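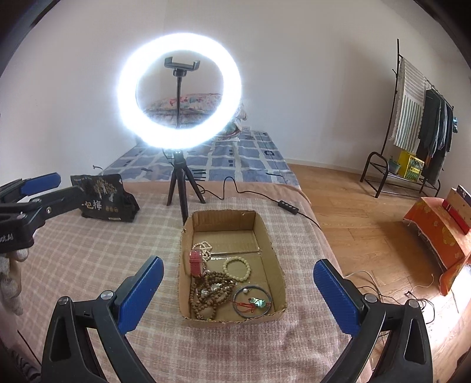 From: Agathe Gilbert
To: Prirum members' list
Subject: Re: Stringing thread for heavy wooden beads
Date: November 26, 2023

Oluf Riis wrote:

> I restrung a long wooden necklace in July with the waxed
> cotton from Mägi and it has already stretched. There is a
> gap near the clasp I can get a fingernail into. Is it the
> thread or is it me? Also, does anyone knot between wooden
> beads, or only between pearls?

Hello Oluf,

Probably the thread. Waxed cotton gives a fair bit in the first few months, especially if the necklace hangs on a hook between wearings. I cut a length the night before, tie something heavy to the end and leave it over the back of a door. That takes most of the stretch out.

For long strands I have gone over to the braided nylon that Vivinia sells, item 2388. It comes in dull colours but you don't see it once the beads are on. Double it, and use a needle with a big eye — the folding wire ones bend after a few goes.

I don't knot between wooden beads. The holes are usually too wide and the knot slips inside. What I do is knot after the first 3 beads on each side of the clasp, with a dab of glue, and leave the rest free. Blandine Lefèvre knots every bead, but she uses a much thicker cord, so ask her.

If the holes have rough edges, run a bit of rolled sandpaper through them first. I lost 2 necklaces to that before I checked.

Store it flat if you can.

Agathe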